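引っ越しの多い町で、物を手放すということ

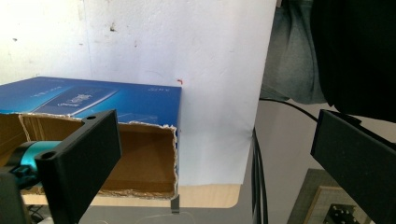 私が日本に来て最初に覚えた難しい言葉は「粗大ごみ」でした。ガーナの実家では、椅子がこわれたら父が直しました。直せない椅子は近所の人が持って行き、次の週には別の家の庭で使われていました。ですから、椅子を捨てるために電話で予約をして、シールを買って、月曜日の朝八時までに外に出すという手順を聞いたとき、私はその説明を二回お願いしました。

いま私が住んでいる町は、大学と工場の間にあります。春になると、学生が出て行き、新しい社員が入って来ます。五月になっても、まだ荷物が片づかない部屋が多いです。その時期に一番いそがしい店が、駅の裏にある古道具屋の「ナルキス」です。

店の棚には炊飯器、スタンドライト、子どもの机、名前のわからない台所道具がならんでいます。値段は手書きの札についています。一番安いものは百円の小皿で、私が見た日に一番高かったのは、鏡のついた古いたんすでした。たんすの引き出しの中には、前の持ち主が敷いた新聞紙がそのまま残っていました。店主はそれを取りません。「買う人が読むから」と言います。私も立ったまま、知らない町の天気予報を読みました。

去年この店に入って来た品物は、帳面によると517点でした。そのうち、家具は思ったより少ないそうです。多いのは、もらったけれど使わなかったものです。結婚式の引き出物、会社の記念品、くじで当たった鍋。店主の話では、こういうものを持って来る人は、たいてい言いわけをします。「とてもいい物なんですけど」と言いながら、紙袋を台の上にそっと置きます。私はこの「けど」という言葉が好きです。文が終わっていないのに、意味は全部伝わります。

四年前、私も言いわけをしながら、この店に物を持って来ました。留学が終わって、小さい部屋に移るときでした。手放したのは毛布と本棚と、友だちからもらった赤いやかんです。やかんは本当は持って行きたかったのですが、新しい台所には置く場所がありませんでした。14日ぐらいあとで店に行くと、やかんはもうありませんでした。さびしいと思いましたが、少し安心もしました。だれかの朝にお湯をわかしているのなら、それでよいのです。

私の故郷の言葉には、「中古」にちょうど合う言葉がありません。古着のことは「死んだ白人の服」と呼びます。こんなによい服を捨てる人はいないはずだから、持ち主は死んだのだろう、という考えから生まれた呼び方だと聞きました。この話を店主にしたら、しばらく笑わないで考えていました。それから、日本でも昔は、亡くなった人の着物を家族で分けたのだと教えてくれました。「形見分け」という言葉です。私はそれを手帳に書きました。

このごろは、電話の画面で簡単に物を売ることができます。私の同僚もみんな使っています。写真をとり、値段を決め、知らない人に送ります。便利ですし、私も一度、冬のコートを売りました。しかし買った人の顔は見えませんでしたから、コートがどこへ行ったのか、今でもときどき考えます。

先週、店の前を通ると、入り口に子ども用の自転車が出ていました。ハンドルに、ひらがなで名前が書いてあります。消さないのですかと聞くと、店主は「同じ名前の子が来るかもしれない」と答えて、タイヤに空気を入れ始めました。

文・ベネディクタ・ベーホ（Benedicta Gbeho）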